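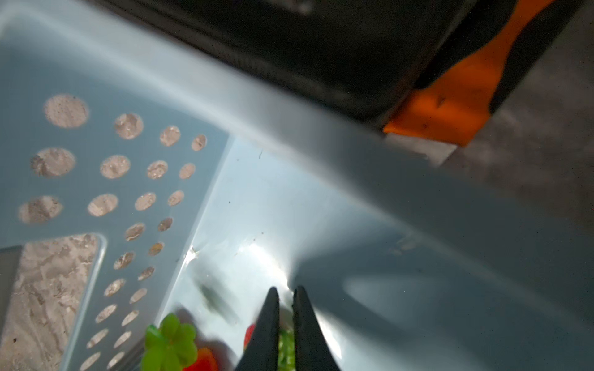 Minutes and Papers

Grenis Court Residents' Association
Laundry Room Subgroup, minutes of the meeting of 2018-02-25

Present: Tumaini Magesa (chair and, following a short silence, minutes), residents from both stairwells, and the representative from Leinonen, who had been told the meeting would be brief.

Apologies: the managing agent, by text message, after we had started.

1. Minutes of the last meeting
Approved with one correction. The phrase "a frank exchange about lint" is to read "a discussion about lint."

2. Dryer replacement
The old Huvanitz dryer on the left still heats but no longer turns, so it toasts one side of a towel very well. Leinonen had looked at it and didn't recommend a new drum motor. The representative explained that the part is no longer made and that the belt, bearings and door catch were all "on their way to joining it."

Two quotes were on the table. Leinonen offered a vented Derkevico dryer for $1,702, including delivery, hookup and removal of the old machine. The second quote was for a heat pump model and was higher. It was also for the wrong voltage, as the representative pointed out with what the chair felt was some enjoyment.

A resident asked whether the Derkevico was quiet. The representative said it was quiet for a dryer. Asked what that meant, the representative said it was a dryer.

Agreed: accept the Leinonen quote. Installation to be in April, once the vent duct has been cleaned. The representative will confirm whether the duct cleaning is included, having said yes at the start of the item and "should be" by the end of it.

3. Cycle times
The standard cotton wash on the two newer machines runs 90 minutes. The sign-up sheet is divided into one-hour slots. This has been the case for as long as the sheet has existed and explains most of the notes pinned to it.

The chair proposed two-hour slots. It was objected that this would mean fewer slots. The chair agreed that it would. A proposal to ask everyone to use the quick wash failed, its author admitting that she does not use it herself.

Agreed: two-hour slots on trial until the dryer goes in. The chair will print a new sheet and take down the notes, including the one in verse.

4. Detergent drawers
Drawers are being left full of fabric softener. Leinonen advises leaving drawers and doors open between washes and running an empty hot cycle once a month. Nobody offered to pay for the empty hot cycle. Carried over.

5. Unclaimed laundry
There are 4 single socks and a fitted sheet on the shelf. The sheet has been folded by someone who did their best. Items not claimed by the next meeting will go to the textile bin.

6. Any other business
The question of the lint was raised. The chair noted the time.

Next meeting: in April, after the installation, in the laundry room if it can be heard over the dryer and in the lobby if it can't.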